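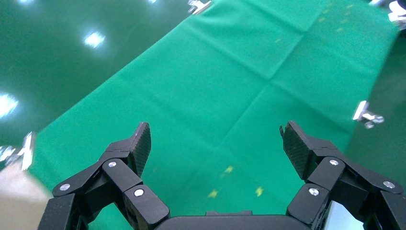 The floor supervisor at Skukumer's repair and sorting plant in Zavcombe has a rule about the robots, which is that you may swear at them but you may not name them. "We had one with a name," she says. "Then it got moved to another line and people were sad. Over an arm. I had two grown adults asking me for visiting hours."

She has worked in the building for 17 years, long enough to have trained most of the people who now train the machines. The plant takes in returned small goods, looks them over, sorts them and sends them on, and for most of its life it did this with hands, tables and a radio that got one station. The first arm arrived last August. There are now 8 of them, run on software called Presum, and the radio still gets one station.

I had asked for an hour of her time and got it in four pieces, between interruptions. During the first piece she explained that the job had not gone away, as the break room had predicted. It had gotten stranger.

"I used to pick things up," she says. "Now I watch something else pick things up, and when it can't, I pick it up and feel terrific about myself. It's very good for the ego. You should see me with a coin."

The grippers, she says, have made her think about objects in a way she never wanted to. Two fingers will take a box all day long. They are less fond of anything flat, floppy or round, and they have no opinion at all about a thing they have dropped.

"A person drops something and goes, oh no. The arm just carries on to the bin and opens its fingers over it, very carefully, and puts down nothing. So gently! The first time I saw it I wanted to applaud."

Cloth was another education. A piece of fabric stretched over a table gives the fingertips something soft to come down on, and it also gives the staff something new to disagree about. One shift pulls it tight and clamps it. The next says it was pulled crooked and does it over.

"I have a degree," says a technician who has stopped to listen, and who asked to be described only as tired. "I spent a good part of this morning on creases."

He is one of four people whose job titles changed when the arms came in. He used to be a sorter. He is now a cell operator, which pays better and comes with a tablet. What he misses is talking. At the old tables you faced somebody. With an arm in front of you, the nearest human is at the next cell, and you have to raise your voice to complain about lunch.

"So we walk more," he says. "They put it in the report as improved mobility."

The report was written by Tsolakis, the consulting firm that planned the changeover, and both of them can quote it from memory in the same flat voice. It promised 800 items per arm per shift. The supervisor says that on a good day they get there, and that a good day is one when the stock is mostly boxes. She says she doesn't hold it against anyone. The consultants tested with boxes.

I ask whether she worried about layoffs. She takes longer over this than over anything else.

"Sure. I still do, some nights. They told us no one would be let go in the first year, and no one was. Two people left on their own, and we didn't fill those spots. You can call that what you like. I have a word for it, but I'm at work."

She is less guarded on the subject of her wrists. For years she wore a brace on the right one from about lunchtime on, and she has not put it on since winter. The heavy returns go to the arms, and she would not take them back if you paid her double. She thinks about that, and says she might for double.

Newer hires see it differently. They never did the old job and don't mourn it. One of them told her the arms were relaxing to watch, like fish. She was offended for most of a week, and then caught herself standing at cell three with a coffee, watching it open and close.

Management would like more of them. There is a plan for the back half of the building and a budget line she has seen but won't repeat, apart from the 2,000 set aside for "staff engagement," which so far has been a cake.

"It was a decent cake," the technician says.

An alarm goes off behind us, a polite two-note sound. The supervisor listens to it the way you listen to a neighbor's dog, working out which one it is. Then she pulls on her gloves and goes over to pick something up.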